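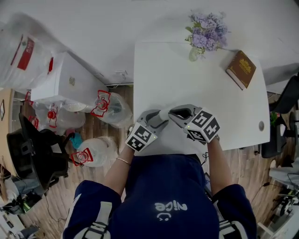

From: Yu-ting Chiu
To: skistow-dev
Subject: Re: [skistow-dev] marker pose jumps when the grippers are close together

Kuo-hua Sin wrote:
> With both grippers on the same object I get sudden flips in the
> right-hand pose. Translation is fine, rotation jumps and comes back
> 11 or 12 samples later. Is this the tracker or the smoother? I'm on
> the Testlow branch with default settings.

It's the tracker. When only one face of a cube is in good view, the single-marker solve has two answers that fit almost equally well, and the code takes whichever has the lower error. With two-handed holds the cubes are often seen nearly face-on from the head camera, and that is the bad case.

The smoother then makes it look worse. It trusts the flipped pose for the length of its window — that's your 11 or 12 samples.

I pushed a change in March that solves over all visible faces of a cube together, and falls back to the previous rotation if only one face is seen. Set joint_solve to true in the tracker config. It is off by default on Testlow.

I ran it on 300 two-handed recordings. Before the change 61 had at least one flip, after it 12 did. I haven't looked at all of those yet, but the ones I opened start with a single face in view, so there is no previous rotation to use.

Please check your cube geometry file too. Tassanee found one with the left and right cube sizes swapped, and the joint solve is less forgiving of that.

Yu-ting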